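Onstead accessory sorting, progress to May

The plan promised 448 pieces sorted. I would not lean on that figure — a hair tie in a tray is not a hair tie with a label.
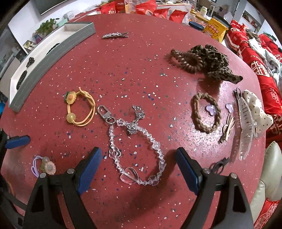 Scrunchies and clips still share one table, and Godoy's categories don't say where a beaded chain belongs.

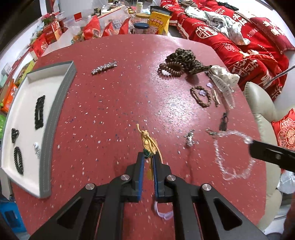
Report by Danica Havlíček, Ballergate

I doubt a second tray fixes this.

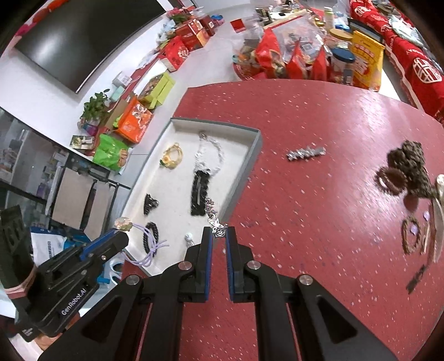 Is more money needed?
Hold the 400 until the labels exist.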